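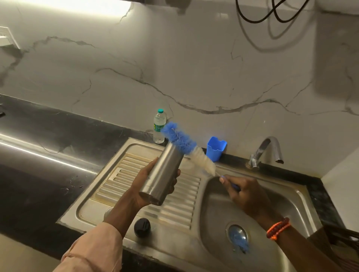 *Brush into bottle, both hands busy. One of the clips behind our bottle-washing result. Thread, 10 posts.*

## 1/10

We've been working on how to split long videos of housework into steps a robot can learn from. The short version: cutting the video where the grip changes works better than cutting it at equal lengths of time. The gain is biggest in jobs where both hands hold something. Washing a metal drinks bottle is a good test of that, so most of this thread is about washing bottles.

## 2/10

The usual approach is to chop each recording into chunks of the same length and train on those. It's easy to do and it needs no labels. The trouble is that a chunk can start halfway through a rinse and end halfway through picking up a brush. The policy then gets one sample with two jobs in it, and it tends to learn a blurry average of the two.

## 3/10

Our method is called Nirnus. It looks at video from head height, tracks both hands, and marks a boundary whenever either hand takes hold of something, lets go, or changes how it's holding. Turning a bottle over counts. Shifting a thumb doesn't. Most of the early work went into deciding where that line sits, and we moved it three times before we settled.

## 4/10

Upside-down is the part I'd look at most closely. Two hands round a steel tumbler, base up, over the sink. For a person it's one smooth move from upright. For the tracker it's the worst moment of the whole job, as fingers go behind the metal and the shine off the surface confuses the depth estimate. Early versions lost the right hand here and reported a release that never took place.

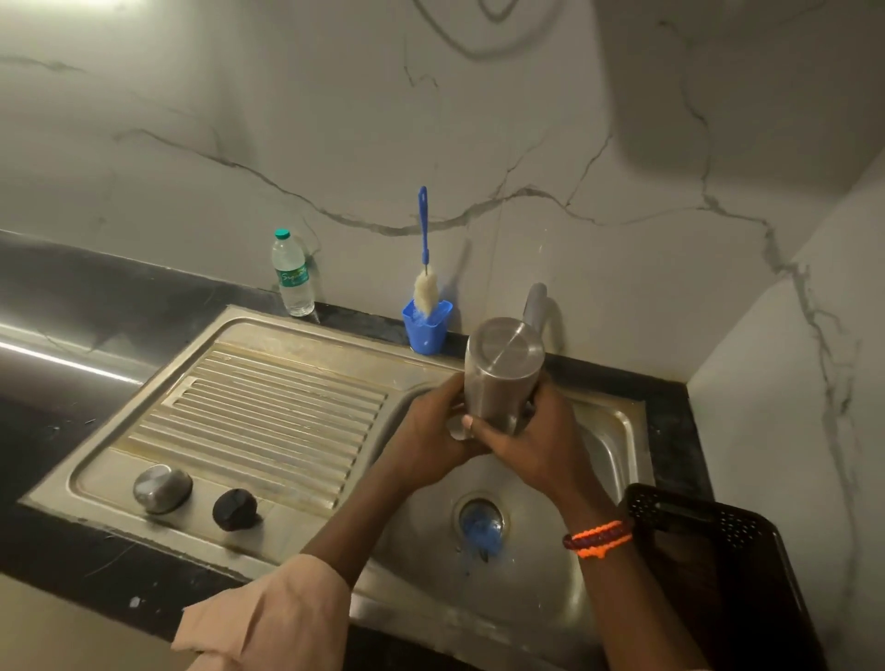

## 5/10

The fix was dull. We stopped asking the model for a decision on every single image and let it wait 10 images before it commits to a boundary. If the hand comes back into view still holding the object, the release is thrown away. False releases dropped a lot on shiny objects. On matt ones there was hardly any change, as you'd expect.

## 6/10

Data. The set is called Clismont and it has 2,593 clips of kitchen sink work, all recorded from the head. We held out 40 clips for testing and marked those by hand, twice, with different people doing each pass. Where the two passes disagreed we kept both answers and scored the method against whichever was nearer. I know some groups would rather see one agreed answer. We'll release both passes so you can merge them your own way.

## 7/10

Pouring was the surprise for me. One hand holds the flask, the other tips a plastic bottle over it, and neither grip changes while the water runs. By our rule that is a single step however long it lasts. I expected to need a special case for "water starts" and "water stops", and I wrote one in February.
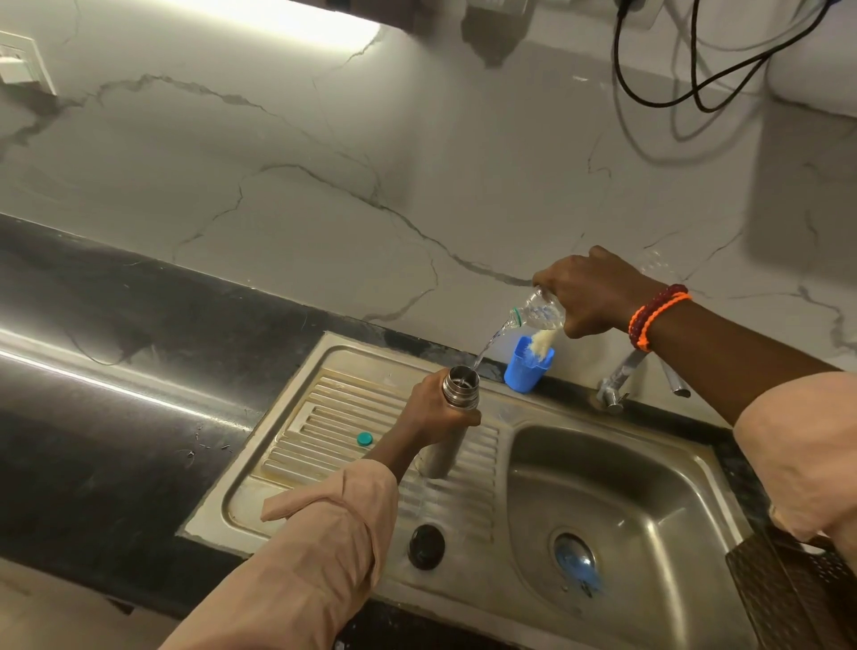 It made things worse. A thin stream of clear water is hard to pick out against pale tiles and steel, so the extra boundaries landed all over the place. Without the special case, the policy learned when to stop tipping from the movement of the wrist, and the steps stayed clean. The code for it is still in the repo, switched off, if anyone with better water detection wants to try.

## 8/10

On the robot side we trained the same policy twice, once on equal chunks and once on Nirnus steps, with everything else left alone. We ran both on the Gakerent two-arm bench with 6 bottles that weren't in training. The Nirnus version was ahead on brushing and on turning the bottle over. On pouring the two were level. On screwing the cap back on, both were poor, and I wouldn't read anything into the small difference between them.

## 9/10

Limits, so you don't have to dig for them:

- Every clip is from a kitchen sink. We haven't tried workshops or gardens.
- Gloves break the hand tracker.
- If someone puts a brush down and picks it straight up again, we often miss both events.
- The waiting trick adds a delay, so this is for cutting up recordings and can't be used live yet.

## 10/10

The write-up has the full tables, plus a comparison with the Xie splitter, which does better than ours on one-handed jobs and worse on two-handed ones. Code and labels will go up together once the licence text is sorted. If you have head-height footage of two-handed work away from a sink – bike repair, sewing, anything like that – I'd like to run it through. Replies are open.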